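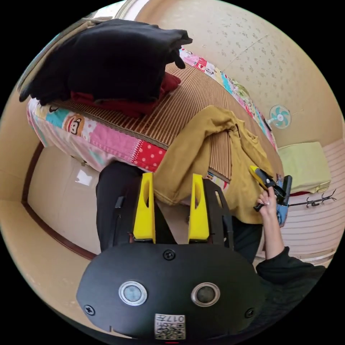 Week 2: When the grip goes slack

Right, the fault I promised you. On the Gonden folding sessions we logged 300 runs, and 16 of them had fingers reading "closed" while the cloth slid free. Soft sleeves were the worst - the pads met, the width looked fine, and the log said success.

I blamed the operators first (sorry, all). The real culprit was a width offset left over from the Drundo calibration.

Before next time, check the offset with the fingers fully open, then again fully closed. If the two disagree, stop and recalibrate.

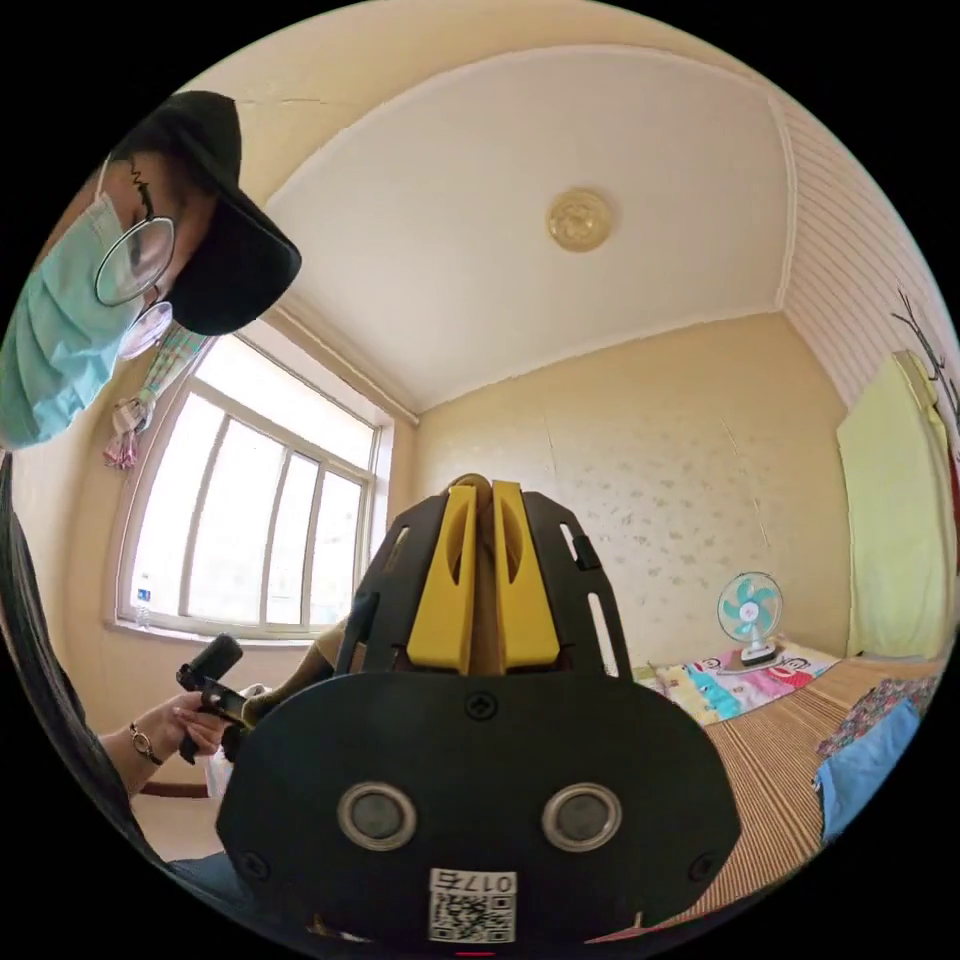 Borkowska wondered whether a restart would clear the offset. It won't - the value is saved, so delete it by hand.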